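From: Davina MacKinnon
To: Strachan Street Neighbors list
Subject: Re: [strachan-st] Toy swap, take two

Catriona Imrie wrote:

> Hi all,
>
> Before we set a date for the next toy swap I'd like us to
> agree on a few things. Last time we had 55 families and one
> set of double doors, and I still hear the noise when I close
> my eyes.
>
> My questions:
>
> 1. Do we keep the ticket system? People either loved it or
> tried to trade tickets in the parking lot.
>
> 2. What do we do about sets with missing pieces? I took home
> four jigsaws and have now proved that none of them can be
> finished.
>
> 3. Can we please, please have a rule about things with
> batteries?
>
> Also, whoever left the ride-on fire truck, it is still in my
> garage and my husband has started putting his coat on it.
>
> Catriona

Catriona, thanks for getting this going. I've been meaning to write since the last one and have instead been lying down.

On tickets: keep them, but write the family name on each one. The parking lot market only worked because a ticket was a ticket. My own son came home with five more than I gave him and a look I have only seen on men who sell boats. If the names don't match, no toy. He has been told, and he is taking it up with his grandmother.

I'd also go down to 2 tickets per child for the big table and let the small stuff be a free-for-all. The line for the big table last time was mostly grown-ups anyway. I watched two fathers be extremely polite to each other over a marble run for a quarter of an hour, and neither of them had brought a child.

On missing pieces: I think we split this into two kinds of toy. Jigsaws and board games need to be counted at home by the person donating them, with a note taped to the lid. "All here" or "one short, sky" is plenty. I don't mind a puzzle with a hole in the sky. I mind finding out on a wet Sunday with 3 children breathing on my neck.

Board games are worse, because people swap parts in from other games and don't say so. Our copy of Dirkel has a thimble, a dried bean and a button for players, and the instructions are for something else. We've played it every week since the swap and I believe we've made up a better game, but I can't ask that of everyone.

Building sets are the other kind, and there I'd give up on completeness. No one has a full set of anything after the first month. The Stament castle we donated had been a castle for one afternoon and after that it was gravel. So put it all in together, have bins by type, and let people fill a bag. Any bag, as long as it closes. The kids don't care what the box said it was going to be, and the ones who do care are going to have a hard life whatever we decide.

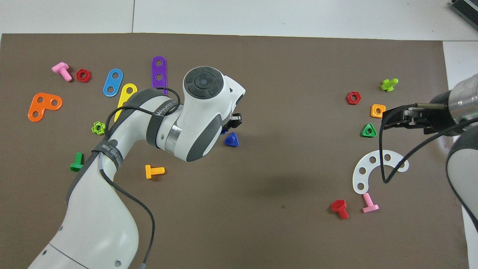
What I would ask is that chunky pieces and tiny pieces go in separate bins, with the tiny ones up high. We had toddlers last time, and one of them was mine, and he was quick. I can bring a stack of dishpans and a marker. If somebody has a folding table that doesn't pinch, speak up.

Washing: plastic pieces go in a mesh bag on the top rack of the dishwasher, no heated dry. I did 500 bricks this way in the spring and lost only one, which is now part of the dishwasher. The repair man from Altance showed it to me on the end of his screwdriver and then put it back, as he said getting it all the way out would be extra.

On batteries: yes. Take them out before you bring the thing, and put a strip of tape over the compartment so we know you looked. Anyone who wants to test a toy can use the batteries at the door and give them back. I would go further and ban the farmyard steering wheel by name. It has been to every swap we've held, it has lived in at least four of our houses, and it has never once needed a new battery. I think we should consider burial.

As for the fire truck, it's ours. I'm sorry. I told the kids it had gone to live with a family with a bigger yard, so if you could bring it over after 8 in the evening that would be a help. Or keep it, if the coat looks settled.

I can do any weekend in May except the first one. Could someone ask the church hall about the second set of doors? There must be a key.

Davina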